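I'll say it plainly: set up the wrist camera before you set up anything else in a simulated cell. I've had this argument with Ronja Blomqvist every Wednesday since November, and she still starts with the joint limits.

Our cell at Zinodbridge is one arm and one two-finger gripper, and before a new job goes near the real thing we run it in simulation for 100 cycles. It's dull work, and most of the people who come to it (me included, once) want to get straight to the motion planning. Please don't! Spend the first morning looking out over the fingers.

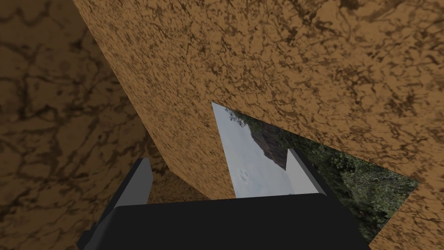

My own rule is to park the gripper open and empty, then check both fingertips at 4 different wrist angles. Can I see both tips? Can I tell where one surface stops and the next begins? If I'm squinting at the screen, I can't expect a vision program to do much better – and I'd sooner find that out before lunch than on cycle 130 of somebody else's test.

Ronja thinks I fuss. She says a bad camera mount takes 5 minutes to fix whenever you notice it, and she's right about the 5 minutes. What she leaves out is that everything you tuned with the old mount has to be tuned again, and that's my whole afternoon gone.

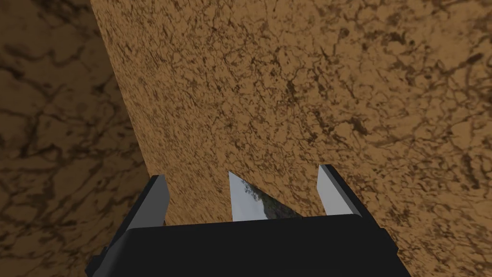
Fingers open, nothing in the grip, with shaded brown on the left and the brighter surface behind.

I feel the same way about busy textures, by the way. Agnes Amundsen would like plain gray everywhere because it loads faster, and I get it, but I want cracks and blotches and ugly shadows in there from the first day. A cell that's only ever been set up against plain gray hasn't been set up, as far as I'm concerned. We're still arguing about that one too.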